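Notes de la séance 3 – entretien des plans de travail et des tables d'atelier

Bon, on reprend là où on s'était arrêtés avant la pause de décembre. Je vous avais promis les surfaces stratifiées, et Polyxeni Tsakiris m'a encore rappelé hier que j'avais oublié la partie sur les taches colorées – la voici donc, avec mes excuses !

On commence toujours par dépoussiérer à sec. Un chiffon microfibre, deux passages croisés, et seulement ensuite l'eau tiède avec une goutte de savon neutre (chez Lornach on utilisait du savon noir, ça marche aussi, mais il faut rincer longtemps).

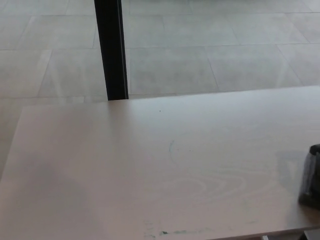
Le stratifié pardonne beaucoup de choses, sauf les abrasifs. La poudre à récurer laisse des microrayures, la saleté s'y loge et vous passez votre vie à frotter au même endroit. Avant de sortir un produit, je fais le tour du plateau en lumière rasante : des traînées bleu-vert près du bord, comme du feutre ou de la peinture séchée, ça se traite à part, et un petit arc bleu à peine visible se rate très facilement si on reste planté au même endroit. Pour ces traces-là, un peu d'alcool ménager sur un coton, on tamponne de l'extérieur vers le centre, puis on rince.

À préparer pour la prochaine fois :

- relire la fiche Gruseleo, page 13
- apporter un chiffon propre et un vieux
- noter ce que vous utilisez chez vous, même si c'est du vinaigre

Rafail Pappas a les clés de la salle Cotodau, voyez avec lui pour vous entraîner.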